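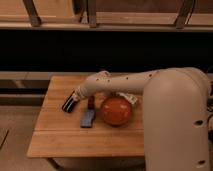

Fimik trial kit, bench notes

Saturday, April 6, 2024

Arm is bolted down and talking to the Howlader box. We have the kit on a 72 hour loan from Hamico, clock started when I signed the delivery slip, so most of today went into things that need the arm and the paperwork can wait for Monday.

Setup took longer than the quick start sheet says. The sheet has you load the tool file before the mounting offset, and if you do it in that order the offset gets wiped without a message. Did it twice before I caught it. Offset first, tool file second. I wrote it in pencil on our copy.

Cabling is fine electrically but the supplied runs are too long for where we have the table. They end up in loops on the floor by the arm. If we buy, ask for the short set or make our own.

Objects

Kept to things that were already in the tray. The blue block is the useful one for this gripper. It has a clear long side, it sits flat, and you can see right away whether the wrist angle is off. The black piece with the stripe is harder to judge because it's shiny.

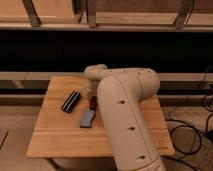 Approach speed was left at the Fimik default for the first set, then cut by half. At the lower speed the wrist settles before the fingers get near the wood, and I'm keeping it there for the rest of the loan. The sales sheet quotes cycle times at default speed, so any comparison with our Fallen unit has to be redone at the speed we would really use.

Positions come back well when the arm is sent home and out again. I put a dial gauge on the wrist for this and the readings are in the spreadsheet, tab 5. No drift worth writing down after lunch, but the room was cool all day - worth repeating with the heat on.

View from the side camera is poor in some poses. With the elbow up, the lower link covers part of the right half of the table and part of the gripper with it.

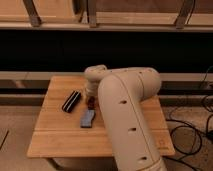
Software

The teach screen is good. Poses can be named, copied and reordered without stopping the program. Undo only goes back 5 steps.

Logging is the weak part. The log file stops at 3000 lines and starts over, with no warning on screen, and I lost the first part of the morning that way. Hamico's support page says the limit can be raised on the paid license. Need that in writing before anyone signs.

Ball added to the table for a second layout, along with the crumpled white piece behind it. Clearance under the forearm is what I want to learn from that one. 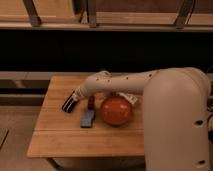
3 min read

Saved the second layout as its own pose set so it can be called up tomorrow without teaching it again. The path planner accepts a keep-out box around the ball, but only as a box, with no round shapes on this license.

Open items:
- price for the short cable set
- log limit, in writing
- whether the Howlader box can be mounted on its side
- repeat the dial gauge run with the heat on
- who pays return freight if we pass

Leaving the power on tonight, brakes set.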